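**Gasser shows off parts-sorting robots, but keeps the numbers to itself**

Gasser opened its workshop to visitors for an afternoon to show a pair of robot arms sorting small electrical parts. The company signed in 102 people. Many of them left with the same question they came in with: is it faster than a person?

The job is simple to explain. Circuit boards, wire harnesses and other small parts go on a metal tray lined with white paper. Yellow bins stand on both sides. The arms are supposed to get each part into the right bin.

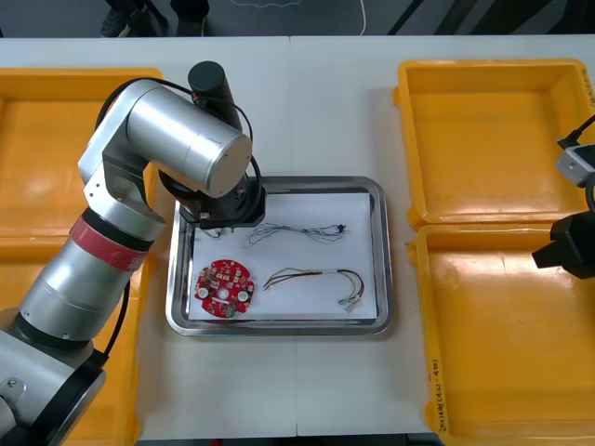

*A circuit board and wire harnesses on the tray at the Gasser open day.*

Csenge Halász, who led the tour, called the setup "very close to ready" for repair shops and small factories. Asked how close, she said February was the goal for a first trial at Brarov, a local firm that rebuilds control units.

She also said the arms can sort nearly 80 parts an hour. No written results were handed out, and the demonstration ran for five minutes at a time, with a staff member setting out the parts before each round. That is a long way from a box of mixed scrap.

Wires are the hard part. They bend, they catch on each other, and no two bundles lie the same way. Halász said the software, called Nasivent, has been trained on "a lot" of wire. She would not say how often it drops a piece or picks up two together.
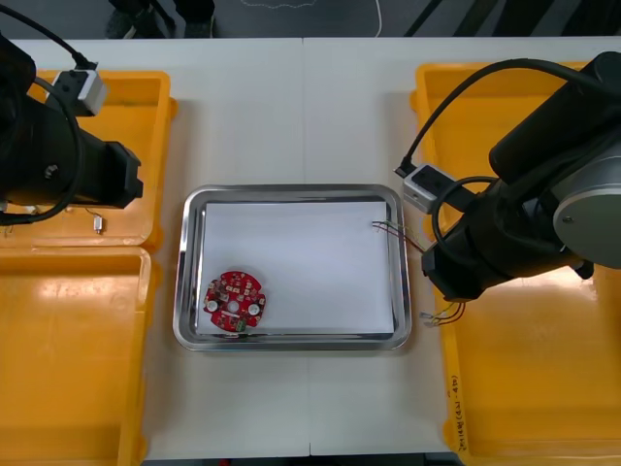
## Buyer wants a longer test

Kulsoom Lodhi buys equipment for Stirkari, which takes apart used machines for resale. She watched two rounds and said she was not ready to talk money.

"I'd like to bring my own parts, in my own mess, and leave it running for a shift," she said. "Then I'll look at the price."

Gasser has not published a price. Halász said it would depend on the number of bins and the kinds of parts. She did not rule out a monthly fee for the software on top of that.

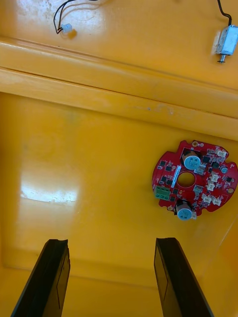
*A red circuit board seen from a camera on one of the arms, with the two black gripper fingers in front.*

Lodhi's request for a full-shift test is "under review," according to the company. Brarov did not return a call asking whether its trial has been signed.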